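Box and Gift Packing Assistants (part-time)
Planico, Metwally Yard, Fandthorpe
24 hours a week, £13 an hour
Start: August
Closing date: 20 Jun 2022

We have three places going in our packing room and we would love to fill them with people who enjoy small, pretty things and like to see them leave the building in good order.

What we do

Planico packs and sends out picture boxes. They are small boxes with a famous painting printed on them, the kind you find on the counter of a gallery shop or in the bottom of a stocking, and people buy them to keep puzzles in, or cards, or letters, or the spare buttons from every coat they have ever owned. Our own range is called Skomunance and it has 106 designs at the moment. Van Gogh's The Starry Night is the one we send out most, by a long way, and it's also the one everybody in the room claims not to be tired of (I believe them, I have one on my own desk with paper clips in it).

We take in flat and made-up boxes from the printer, check them, fill the ones that need filling, and pack them for shops and for people who order direct from us. Some go out singly in a mailer, some go out by the carton. We also do matching sets for gift shops, where four or five boxes have to be put together in the right order with the right card on top, and those are the jobs I'd happily do all day if I were let off the emails.

The work

Most of your time will be spent at the table. You pick up a box, turn it over, look at the printed face and the sides, and decide whether it is good enough to go to somebody who has paid for it. Dark designs need the most looking at. A scuff on a sunflower can hide quite well, but a scuff across a night sky shows up straight away, and corners are where the trouble starts. We'll show you what passes and what doesn't, and there's a tray of past rejects you can compare against for as long as you need it.

After that comes the wrapping. Tissue first, then the band, then into the carton with the picture facing up. Cartons are packed snugly enough that nothing slides when you tip them, but you should still be able to get a box out without bending it. It takes most people a week or so to get the feel for this and we don't hurry anybody through it.

You'll also be:

picking orders from the shelves (the shelves are in order of painter, then title, and the labels are big)
making up flat boxes, which is oddly soothing once your thumbs know the folds
keeping the tissue, bands and labels topped up
writing a line in the day book when something isn't right, such as a batch that has come in with the colours a bit off
clearing and wiping down the tables at the end of the shift
helping with the stock check when it comes round

There is some lifting. A full carton is not very heavy but it is awkward, and there is a trolley. If lifting is difficult for you, please apply anyway and tell us, as we can split the jobs up differently.

Who we're looking for

You don't need to have worked in packing before. Of the people here now, one came from a school kitchen, one from a bookshop, and one had been at home with her children for a long while and was very nervous about her first shift, which she will not thank me for mentioning.

We'd like you to be careful with your hands and to have an eye for when something is a little bit wrong. If you are the person at home who straightens the pictures, you will get on very well! You should be able to keep going steadily through a batch of the same thing, and to ask when you aren't sure. A batch that has been stopped and asked about costs us a few minutes. A carton sent to a shop with the wrong painting in it costs us a good deal more, and it's miserable for the shop.

You'll need enough English to read an order sheet and to talk to the rest of us. An interest in art is welcome but nobody will test you on it. You do pick it up as you go along, and I could not have told you one Dutch painter from another before I came here.

Hours and pay

The posts are 24 hours a week, spread over the week in shifts that we agree with you beforehand. We have an early shift and a middle shift. School-friendly hours are possible for at least one of the posts, so say so on your application if you'd need that. There are extra hours in the run-up to Christmas for anyone who wants them, and no pressure on anyone who doesn't.

Pay is £13 an hour from your first day, training included. You get paid holiday, a workplace pension, and a staff price on everything in the range. You can also take your pick of the seconds shelf at the end of each month. Most of what's on it has one soft corner and nothing else the matter, and there are houses all over Fandthorpe with our soft-cornered boxes on the windowsill.

Where we are

Metwally Yard is at the bottom end of Fandthorpe, a short walk from the bus stop outside the library. There is parking in the yard but it fills up, and there's a covered rack for bikes. The packing room is on the ground floor with level access from the yard, and there is an accessible toilet next door to it. Upstairs there's a kitchen with a decent kettle and a microwave - the stairs are steep, so we keep a second kettle on the ground floor as well.

Please wear flat, closed shoes and something comfortable with sleeves that don't trail. Rings with raised stones need to come off at the table as they mark the print. We supply aprons and cotton gloves.

How to apply

Send us a letter or an email, whichever you prefer. It needn't be long. Tell us what you've been doing lately, which hours would suit you, and something you've made, mended, wrapped or sorted that you were pleased with. We read those bits out to each other, kindly, and they tell us a lot more than a list of old jobs does. A CV is fine if you have one ready, but you won't be marked down for not sending one.

Put your application to the attention of Roxana Salazar, who looks after the packing room, and drop it in at the office at Metwally Yard or use the contact form on this website. Applications need to reach us by the closing date at the top of the page.

We'll then ask people in for a short visit. You'll have a cup of tea with Roxana and Umut Şimşekoğlu, who runs the orders side, and then spend half an hour at the table checking and wrapping a few boxes with one of the team. We pay for that half hour. Bring any questions you like, and if you need anything arranged for the visit, such as a chair of a certain height or somebody to interpret, let us know when we ring to book you in.

Everybody who applies will get a reply, including those we can't offer a place to this time. If you'd like us to keep your details for the Christmas rush, just add a line to say so.

We can't wait to meet you, and to find out which design you end up putting on your own windowsill. 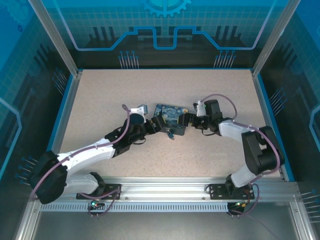 If you'd like a look round the packing room before you decide, ring the office and ask for Umut.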